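Speaker notes – Drinking enough on long walks
Chak-lun Chung, Plokosberg Walking Club, March social night

Say hi, thank Peng for the slides, get the lights down a bit.

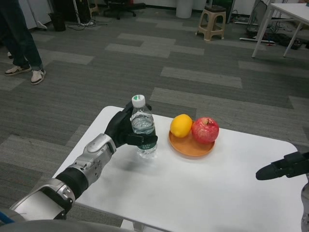
So I've been walking with this club for 18 years and I still get it wrong! Tell the Jorkelov Ridge story (the short version – leave out the bus). Headache by lunch, grumpy by two, and I had a full litre in my pack the whole way. I just couldn't be bothered stopping to dig it out.

Ask: who carries theirs in a side pocket? Who can reach it without taking the pack off? Wait for the hands.

What I do these days. A few good mouthfuls before we leave the car park, then a little at every stop, thirsty or not. In summer I take 2 litres for a half day and 4 for the full Ulturus loop, as there's no tap past the hut and the creek's usually dry by then. Yes, it's heavy. I left my camp chair at home and got over it.

Salty snacks! Pass the pretzels around now. Plain water all day makes me feel a bit off, and my favourite fix is pretzels and an orange.

Winter – remind them it counts too. Warm tea in a flask, 300 mL is plenty for morning tea.

Questions, then the raffle.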